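ok laundry thread. The darks pile won for most of November and I'm taking it back today, 8 December 2018, writing it down so I remember what worked. Sorry in advance for typos, doing this one thumb at a time

1/ Background for new people. Small apartment in Jellbridge, shared machines in the basement, everything I own is black or nearly black. Sounds easy. Same load every time, no sorting. No. Everything looks like everything else. I have worn two different black socks to work for years and one of them had a cactus on it

2/ So first job is getting it all up off the chair. The chair is not a closet. Been telling myself that since the summer. Whole lot went in the wash with Ramura, the dark wash one, cold, inside out, zippers done up

3/ Inside out matters more than the soap imo. The outside of black cotton goes gray at the seams and on the knees first and it's all rubbing. I turned one pair inside out every wash and was lazy with its twin – you can tell which is which from across the room now

4/ Half a capful. HALF. The cap on the Ramura bottle is enormous and I was filling it to the top for a year. White streaks all over everything, thought the machine was broken, complained about it to the building. It was me

5/ Then hanging. No dryer for darks in this house, it cooks them. Shake hard, two snaps, hang from the waist or shoulders and pull the bottom edge straight with your hands while it's damp. Takes ten seconds and saves you the iron. If the hem's level while it hangs you're most of the way there

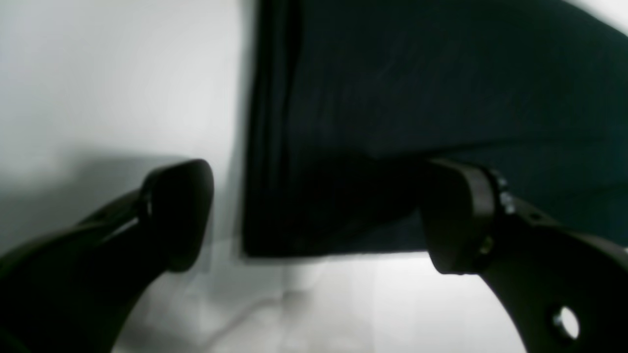
HANGING & DRYING

6/ Dark against a pale wall btw, best lint test there is. You see the outline, you see the hem, you see any thread dangling off it. I check the bottom edge first. Straight is good. If it dips on one side I take it down and rehang it before I do anything else

7/ Leave a gap between things. I used to jam it all onto one rail and the middle stuff would still be clammy next day and smell like a swimming bag. One hanger, a hand's width, next hanger. If you run out of rail do fewer clothes. I know. I hate it too

8/ Window open a crack even in the cold. Bathroom fan if you don't have a window near. Somebody replied last time saying put it all next to the radiator and please don't, I have a waistband that went crispy and never came back

9/ Question from the replies – when do I take it down. When the thick parts are dry. Waistband, pocket bags, the bit where the seams cross. The flat parts lie to you. Pinch the pocket. If the pocket's cold, it stays up

10/ Lint. Roller AFTER drying, never before. Before just pushes it in. Go one direction. I go top to bottom and I don't do the inside, life is short

11/ Took the good jacket to Tkachuk's on the corner last month becuase I didn't trust myself with it. Lovely job, back on a proper hanger, little paper thing over the shoulders. Can't afford it for everything obviously. Everything else gets me and the table

12/ Right, the table. Clear it. Wipe it. WIPE IT, dark fabric picks up every crumb you've ever dropped. Mine's getting wiped twice today, toast incident

13/ Fold on something big and pale if you have it. I folded on my bed for years, gray blanket, black clothes, dim lamp. Couldn't see a thing. Creases everywhere. A big flat white surface and suddenly you can see exactly what the cloth is doing

14/ Lay it out the long way first. Full length. Don't fold anything yet, just get it lying down and look at it. Ends squared off as best you can. If it's wrinkled in the middle smooth from the middle OUT, flat hand, not fingertips

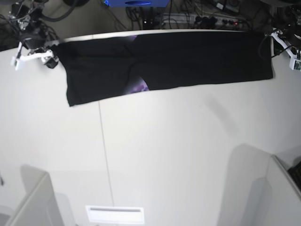
15/ Linings!!

Underrated way of telling black things apart. Purple patterned lining = I know precisely which one I'm holding. See it showing at the bottom edge there, and a sliver up at the top. I love a wild lining in a boring black thing. Purple and white swirls and from the outside, nothing

16/ It does want tucking back in though. If lining's poking out when you fold, it gets creased into the fold and then it pokes out when you wear it as well. Slide a flat hand in, push it back, smooth over the top. Then fold

17/ One end's hem sits a touch lower than the rest on that one. Tug it level now. Every fold you make doubles whatever's crooked, so a little dip at the start is a big dip at the end and then your stack leans

18/ Diagonal crease across the middle, same deal, comes from the layers not lining up. Don't press it flat where it is, you'll just keep it. Lift the top layer, lay it back down over the bottom one, smooth again. Usually gone second try

19/ Then pants fold. Legs together, seat point tucked in so you've got a rectangle, half, half again. Some people go thirds. Thirds stand up better in a drawer, halves stack better on a shelf. I have a shelf so halves. Not fighting about it

20/ Tops: sleeves back, sides in, up from the bottom. Don't overthink tops

21/ Socks are a seperate thread and possibly a therapy session

22/ Ok storage. The shelf unit is the Prusivum one, narrow, 70 cm wide, goes behind the door. Three stacks side by side and that's it full. I like that it's full. Means if I buy something, something has to leave

23/ Stack order: fold edge facing out, so you pull one without the whole pile coming with it. Linings and labels to the back. Heavy stuff at the bottom. Thin stuff on top or it gets squashed into that shiny look

24/ Someone asked do I really own that much black. Counted it once, when I moved in. 133 pieces including socks. Got rid of a lot since then. Don't ask for a new number, I'm not doing that again

25/ Things I've stopped doing, quick list
– fabric softener on darks, makes a film
– hot wash "just this once"
– folding warm things straight out of somebody else's dryer downstairs (long story)
– ironing jeans
– leaving the damp load in the machine while I "quickly" watch something

26/ Things I still do and shouldn't: chair. The chair is creeping back already. There's a cardigan on it right now, I can feel it behind me

27/ Fading question, because 9 of you asked it and I'm only typing it once. Yes you can re-dye. Cotton takes it fine. Polyester mostly won't, and the stitching nearly always stays the old color, so you get a new black thing with gray stitches. Some people like that. I did one pair, it was ok, the sink took longer than the pants

28/ And vinegar – little splash in the rinse, people swear by it. I've done it on and off. Can't say I see a difference in the black. Does help with the gym smell. Not with bleach, ever, obviously

29/ Ironing, if you must. Inside out again, or a thin cloth over the top. Straight iron on black gives you shine marks and they do not wash out. Learned that on interview pants, morning of interview

30/ oh and the thread passed 3000 views while I was wiping crumbs, hello, welcome, it's all laundry here. Sometimes shelves

31/ Still to fold: two tops, and whatever's on the chair. Then the basement again for sheets. Socks thread next week if I can face it, send me your cactus ones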